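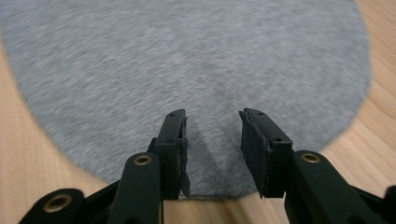 Foam pads and bushings on a hand-held gripper

Pads wear first. Once the edges fray or a corner lifts, replace both pads, even if one still looks serviceable. A mismatched pair closes off center.

Peel the old foam slowly from the tip down. Wipe the finger face with alcohol and let it dry. Cut the new pad to the exact size of the face — an overhang catches on rugs and fabric and starts the next tear. Press it down under a clamp overnight.

Gray charcoal foam, 3 mm, is what we use on the Grarna build. Softer foam grips better on cups but shreds at the lower edge. The last set was changed at 1,470 open-close cycles. The set before it, glued without cleaning, came off at 243.

Brass bushings: press them in square, using a bolt and two washers. Do not hammer. If the printed hole is tight, ream it by hand and test often. A bushing that turns in the plastic needs a new arm.

Finger screws go into plastic, so stop when the head seats. Check them each Wednesday if the tool is in daily use.

Before logging a run, close the fingers on a strip of paper and pull. It should drag evenly along the full pad.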